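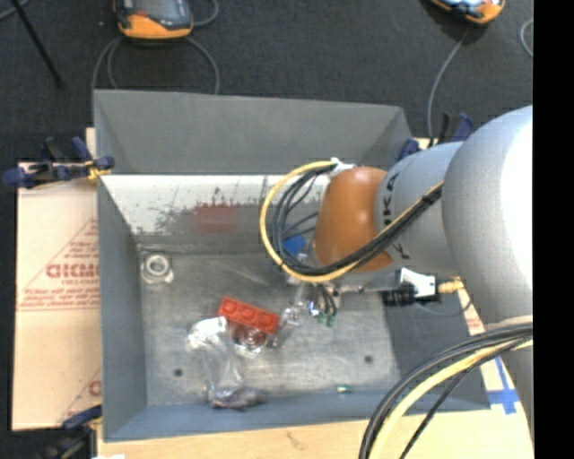 Evangelia told me I should never have bought the accordion, and that if I was going to take up an instrument at my age I could at least pick one with a volume knob. She said this over the phone, chewing something.

I got it at the flea market in Pendstead for 143 dollars (the guy wanted 160, I made a face, he caved). It came in a case lined with purple plush, and tucked down under the straps was a folded piece of sheet music with Tzanetos written on the back in pencil. No first name. The tune didn't have a title either, just seven lines of notes and a coffee ring.

So of course I had to learn it. I played it every night that December, badly, with the windows shut. My left hand would go one way and the bellows would go another, and it sounded like a goose with a grudge. But by the third week I had the first four lines, and they were sad and bouncy at the same time, like dancing at a funeral where you didn't know the person all that well.

Then one night there was a knock. I figured it was the downstairs neighbor, finally come to murder me, and I opened the door with an apology all ready. It was the downstairs neighbor! He's past eighty and we'd only ever nodded at the mailboxes. He had his slippers on and he was holding a plate of cookies with foil over it.

"You keep stopping," he said.

"I don't know the rest yet," I said. "The fifth line's hard."

"It isn't hard. You're holding the long note too long." And he hummed it for me right there in the hall, the fifth line and the sixth and the seventh, and then he kept on humming, past where my paper ended - a whole other part, slower, that I'd never heard.

I asked him if his name was Tzanetos. He said no, that was his wife.

I moved the laundry off the good chair and he came in and sat down, and I picked up the accordion and started again from the top.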